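On Being Prayed For

My neighbor Leokadia Kubiak prays for me by name. She told me so in May, over the fence, in the tone you'd use to let someone know their gate was open. I said thank you. I have been trying to decide ever since whether I meant it.

I grew up Lutheran in Grekum, which had 2303 people and 11 churches, and I left both the town and the faith in the same car. For years I took any mention of prayer as a sort of invoice. Somebody was doing a thing on my behalf that I hadn't ordered, and sooner or later I'd be asked to show up at a potluck.
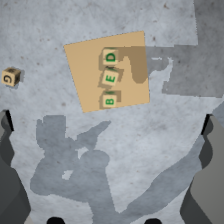 My friend Lotte Wouters still feels that way. She once asked a whole Bible study to take her off their list, and they agreed very kindly, and she is fairly sure they then prayed about it. Lotte thinks consent should apply. I see her point, but I can't work out what the form would look like, or who would file it.

What changed my mind, a little, was a hospital stay. The chaplain came by and I told him I wasn't a believer. He said that was fine and asked if I wanted the window blind down. We talked about tomatoes for 25 minutes. I don't know what he did about me afterward and I found I didn't care to audit it.

So I've stopped correcting people. If Leokadia wants to spend part of her evening on my behalf, it costs me nothing, and she does it between her sister's hip and the situation in her parish parking lot. I'm in decent company. I did ask what she was requesting for me, exactly. She said patience, mostly, and that I might trim the hedge.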